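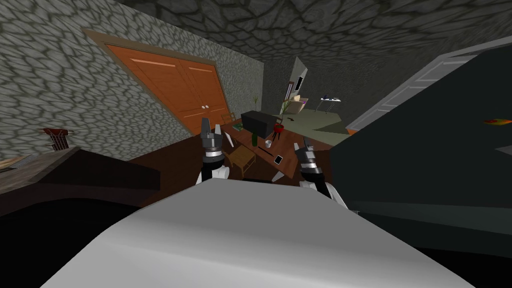 Page last changed: 14th October

Beltdale: your questions about the film

Is it really "based on a true story"?
Loosely, if you're feeling kind. There was a ferry company in Cilthorpe and it did go bust. The love affair, the forged will and the chase across the mudflats came out of the script. The posters say "inspired by true events", and I'd treat that the way you treat "serving suggestion" on a tin.

Who made it?
Salvador Pinheiro directed, from a script by Nnamdi Ojo. Aigner put up the money and is handling the release. It's their second film together. The first had a lovely opening half hour and then a lot of people staring out of windows.

Is it getting a proper cinema release?
Aigner says yes. The list I've seen has 100 screens on it, which sounds healthy until you notice how many of them are down for one afternoon showing. It opens in April, unless it moves again. It has moved twice.

What about the awards talk?
I can't find where it started. Everyone quotes everyone else, and the trail seems to end at a festival write-up by someone who left before the last reel. It may well be good. I'd like to hear that from a person who wasn't given a tote bag. 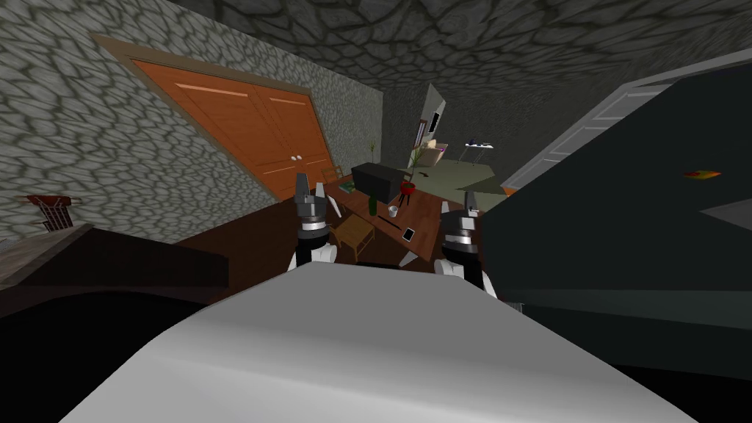 The same goes for the "ten-minute standing ovation". People stand up at festivals because the cast is in the room and the row in front has stood up already.

Did they really use 4000 extras?
That figure is in the publicity notes. A local paper in Devovton, where the harbour scenes were shot, put it at around 2000, and even that seems to count people who came back on a second day. Draw your own line.

Is there a longer cut?
Pinheiro has hinted at one in interviews. Directors always do. Nothing has been announced, and the "leaked" running time going about is just a number somebody typed on a forum.

Will there be a Beltdale 2?
Please. Let them finish selling this one. Ojo was asked and said he'd "never say never", and three sites ran that as a confirmation.

Should I book early?
I wouldn't - not for an afternoon in April. Wait for the first paying audience and see what they say on the way out.

37 comments | 12 shares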